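Section 7. Filing a Claim of Preferential Origin

Use this section to prepare a claim for goods that qualify for reduced duty under a trade agreement.

1. Open the Gronura filing screen and select the agreement that applies to the shipment.
2. Enter the tariff number for each line of goods. Form 293 accepts up to 40 lines.
3. Attach the producer's statement of origin, signed and dated.

Note: A statement that covers repeated shipments stays valid only for the period written on it. Check the end date before each filing.

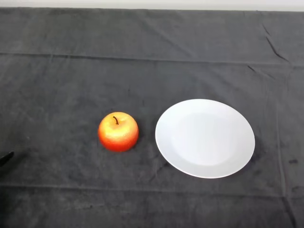 4. Enter the share of regional content – as a percentage of net cost – for any line subject to a content rule.
5. Select Review, correct any line marked in red, and then select Submit.

Caution: A claim cannot be edited after it is submitted. To change one, file a correction within 11 business days.

Keep all supporting records at the importer's main office. Questions on content rules should be sent in writing to Ji-hoon Seo, Brevard Trade Desk.

Revised 30 Nov 2021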